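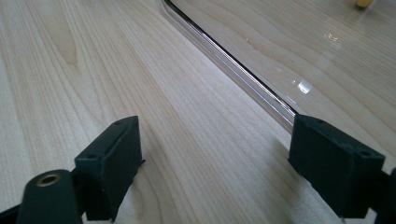
Zulwood Tabletop Surfaces: data card

Version 8
Maintained by Rónán Ó Súilleabháin
Last updated January 1, 2025

Contents

Close views of light-colored wooden tabletops, bare and partly covered by a clear sheet. Each record pairs a picture with a text file of surface labels. The set covers grain, the edges of clear sheets, glare and soft shadow. It was put together for people who write surface segmentation code and need pale wood with low contrast.

Labels

bare_wood: tabletop with nothing on it. Streaks and darker grain lines stay in this class.
covered_wood: tabletop seen through a clear sheet. Grain lines usually carry on across the sheet edge, so grain alone does not separate this class from bare_wood.
sheet_edge: the visible thickness of the sheet, including the bright band, the dark line next to it and any color fringe.
glare: bright reflections on the sheet. Mark the core and the halo together.
shadow: may overlap bare_wood or covered_wood.
other: anything that is not table or sheet. Small objects near the border go here whatever they are.

Material fields

wood_species and sheet_material are free text and default to "unknown". Acrylic and glass are not told apart by eye. Fill in sheet_material only from a purchase record. The same goes for veneer and solid wood.

Splits

Train 80 percent, test 20 percent. Records are split by table, so one tabletop never appears in both.

Known problems

Edge labels from version 7 and earlier were drawn as a single line with no width. 67 of them have been redrawn. The remaining 35 carry the flag edge_old and should be left out of any edge width measurement.

Where glare touches a sheet edge, the edge label wins.

The Pitoris import script drops the shadow layer when it overlaps two classes. Use the Mahlangu reader until that is fixed.

Changes

Version 8: color fringes moved from glare to sheet_edge. Default for sheet_material changed from empty to "unknown".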